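Tratville Makers Forum > Builds in progress > Sorting cell, small pouches into bins

nevzat_y
Posted 2024-01-06
Hello all. I continue here the topic of the sorting cell, because the old thread became too long. For those who are new: my name is Nevzat Yalçınkaya, I work on this in the shared workshop in the evenings. The goal is simple to say. A small plastic pouch lies somewhere on the table, the arm must pick it and put it into the correct blue bin.

Since my last message I changed two things. I put flat cardboard over the slotted aluminum, so that the fingers do not hit metal when the height is wrong. And I moved the bins to the back edge, in one row, so the arm has the whole front for picking. The backdrop is light blue paper. It has wrinkles, but the depth sensor on the beam does not complain.
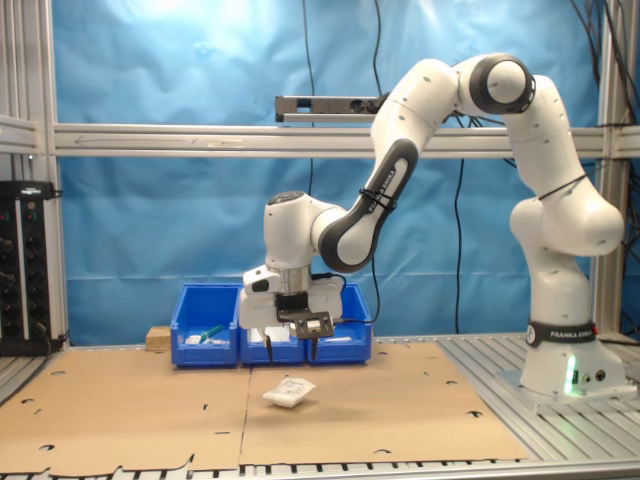

How do you find the height of the table for the robot? I touch the surface slowly with closed fingers at a few points, stop when the force rises, and fit a plane through these points. I repeat it every time the cardboard is changed.

My problem now is the pick itself. Out of 100 tries last evening, 6 were lost on the way to the bin. I would like to hear opinions before I buy anything.

Trullari
Nice progress. I would take away the cardboard. It bends, the edges go up with time, and then your plane is not a plane. A rubber mat costs little and stays flat. I had the same trouble on my own build and lost the whole of February to it.

nevzat_y
Thank you. I understand the point, but I do not fully agree. On rubber the pouch sticks a little and the finger cannot slide under it. On cardboard it slides too much, this is true, but for me sliding is the smaller problem. Maybe I will try thicker cardboard with tape on the seam.

genix_bench
Do you use suction at all? For thin film everybody uses suction. Two fingers for a pouch is the hard way, sorry to say it so directly.

nevzat_y
No offense taken. I tried a small cup from the Ertürk shop. On a flat pouch it was very good. On a wrinkled pouch the air went in from the side and it dropped. Also the pump is loud and other people work in the same room. So I returned to fingers and I pinch the film from above. The fingers come down open, touch the cardboard very lightly, then close slowly. The film makes folds between them and these folds are what holds it. If I close fast, the pouch jumps away.

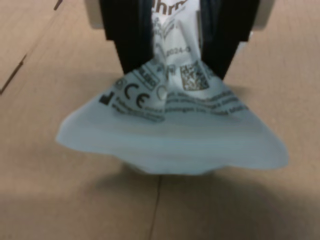 The second thing is how high to lift before moving to the side. At first I lifted only a little, and the lower part of the film was dragging and turned the pouch in the grip. Now I go straight up until everything is free, wait a short moment, and only then travel. It makes each cycle longer, but I am not in a hurry.

Trullari
The waiting I like. What about reading the code on the pouch? If it is folded like this you will not read it in the air.

nevzat_y
Correct, this is the reason I want to read it before the pick, when the pouch lies on the table. The wrist camera sees it well enough if the light is from the side. When it lies with the print down, I have no good answer yet.

genix_bench
Then flip it. Pick, lift, release from low height, look again. If still wrong, repeat.

kettleblack
I don't think dropping will flip anything that light, it just lands how it wants. I would put a second camera under a piece of glass and pass the pouch over it. More wiring, but you know what you get.

genix_bench
More wiring, more calibration, more money. He asked for opinions before buying.

kettleblack
Fair, but repeating a random thing until it works is also a cost. Can you at least log the grip width when the pouch falls? I suspect the 6 lost ones are all where only one layer of film was caught.

nevzat_y
This is a good idea and I did not think of it. The width is in my log already, I only never looked at it together with the drops. I have 580 picks saved from the older tests too, but these were with the bins in another place, so I will keep them separate.

Trullari
Check also if the drops are close to the seam in the cardboard. I still blame the cardboard.

nevzat_y
I will write the start position next to each drop, then we can see who is right. First I tape the seam on one half of the table only and leave the other half as it is now. The numbers I will post in this thread.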